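How Long Do Spices Stay Good? A Study of Household Spice Shelves in Skolau
Student Project Report
April 28, 2025

Why I chose this topic

My grandmother kept her paprika in a tin that was older than my mother, and she cooked with it every week of her life. I thought about that tin a lot when our class was asked to pick a subject from everyday life and look into it properly. Most of us have a shelf or a drawer full of seasonings at home, and most of us couldn't say when we bought half of them. I wanted to know how old the spices in ordinary kitchens are, whether people can taste the difference, and what they do with the jars they no longer trust.

How the survey was done

I handed out a two-page form to households in Skolau and in Tomby, the smaller town across the river where my aunt lives and where people were very patient with me. I gave out 146 forms and got 142 back, which my teacher tells me is an unusually good return. I think it helped that I went door to door in December, when a lot of people were baking and had their cinnamon out on the counter anyway.

The form asked people to choose five seasonings from their kitchen, write down the date printed on each, and say how often they used it. There was also a space for comments, and I'm so glad I left it in, as some of the best material in this report comes from there. One household wrote me a full page about nutmeg.

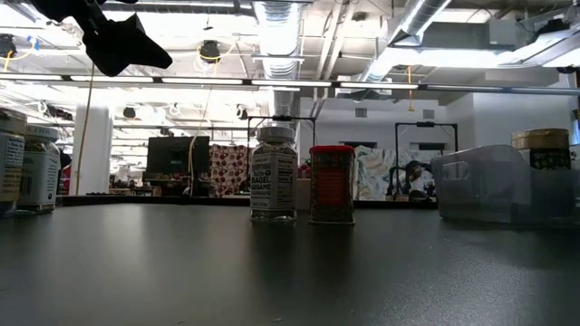

Blends turned out to be harder to sort than single spices. A jar of ground cumin is only cumin, but a blend may have salt, seeds, dried garlic and dried onion all together, and these don't age at the same speed. Salt keeps more or less forever. Dried garlic fades slowly and tends to clump if steam gets into the jar. Sesame and poppy seeds have oil in them, and the oil can go rancid, so a blend with plenty of seeds may taste stale while the salt in it is perfectly fine. I ended up giving blends their own group in my tables, even though this meant going back and redoing two evenings of work.

The taste test

For the second part I asked 25 people from my school to taste plain boiled rice seasoned with old and new versions of the same spice. The new ones came from Noonan, the grocery on our main street, and the old ones were donated by families who had filled in the form. The samples were marked only with a colored dot – I kept the key in my coat pocket the whole time and very nearly washed it.

Oregano gave the clearest result. Almost everyone picked out the fresh one at once, mostly by smell, before the spoon had even reached their mouth. Ground ginger was nearly as easy. Black peppercorns were the surprise, at least to me. Ground fresh at the table, the old ones did so well that several tasters preferred them. Whole spices hold on to their flavor much longer than ground ones, and I had read this in several places, but it was nice to watch it happen over paper plates.

What people do with old jars

Very few households throw spices away on the printed date. Most go by smell, or by color, or simply keep using them and add a bit more. Several people wrote that they felt guilty about wasting something they had paid for. A few in Tomby mix faded herbs into their garden compost, and one saves cinnamon sticks for simmering in a pot of water in winter.

Where the jars are kept seems to matter too. The shelf above the stove was the most common place in both towns, and also the warmest and steamiest. Households that used a closed cupboard on another wall complained less about clumping, though I didn't measure this and wouldn't want to lean on it too hard.

What I would do differently

I would ask for the date of opening as well as the printed date, and I would leave out the question about favorite brands, which filled up space and told me very little. I would also cook less rice. We had it for supper three nights running, with a good deal of oregano.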